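Kitilora Room Designer — User Guide
Section 4: Setting up walls, floors and lighting
Last revised 5/25/20

Set up the shell of the room before you bring in any furniture or imported models. Changes to wall length made later will shift everything that is snapped to a wall.

4.1 Drawing the walls

1. Open the Plan tab and choose New Room.
2. Click once for the first corner, then drag to set the wall length. Type a value if you need an exact figure.
3. Press Enter to finish each wall. Press Enter twice to close the room.
4. Choose a wall colour from the Flinuvis palette. Grey 27 is the default.
5. Tick Baseboards if you want them. They follow the wall and break at doorways.

Note: Outlets and switches are under Fixtures, not Furniture. An outlet snaps to the nearest wall and can be moved sideways with the arrow keys.

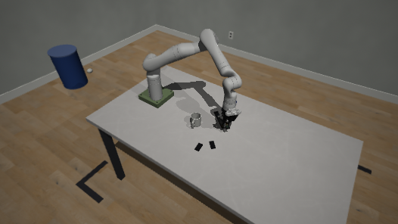

Figure 4-1. Grey walls with white baseboards, an outlet near the corner and a plank floor.

4.2 Choosing a floor

1. Select the floor in the Plan tab.
2. Open Materials, then Floor, and pick a finish.
3. Set the plank direction with the Rotate dial. Each click turns the pattern by 10 degrees.
4. Click Apply.

If the planks look stretched, the room was probably drawn in the wrong units. Check File, Properties, Units. A room drawn in centimetres and read as inches will show very wide boards.

CAUTION: Replace All swaps the finish in every room of the project, including locked rooms. It can't be undone once the file has been saved.
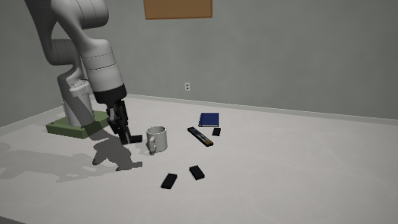

Floor finishes from the Skarkano library are stored outside the project file. If you send a project to a colleague, use File, Pack and Send so the finishes travel with it. Otherwise the floor opens in plain grey at the other end, and error 1834 appears in the log.

4.3 Lighting

1. Go to the Light tab and turn off Preview Lamp.
2. Add at least one ceiling light. Leave Brightness at 60 to start.
3. Move the light until the walls are evenly lit. Dark corners usually mean it is too close to one wall.
4. Turn on Soft Shadows last — it slows the display on older computers.
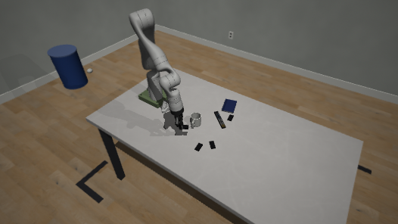 Pale surfaces wash out before anything else does. If the edge of a light-coloured surface disappears, lower Brightness in small steps and leave the colour alone.

Note: Light settings are saved per room. To reuse them, right-click the room name and choose Copy Lighting.

4.4 Saving the shell

1. Choose File, Save Shell As.
2. Enter a name without slashes or colons.
3. Tick Lock Walls, then click Save.

Saved shells are listed under Ntuli Templates in the start window. To place furniture, go to Section 5.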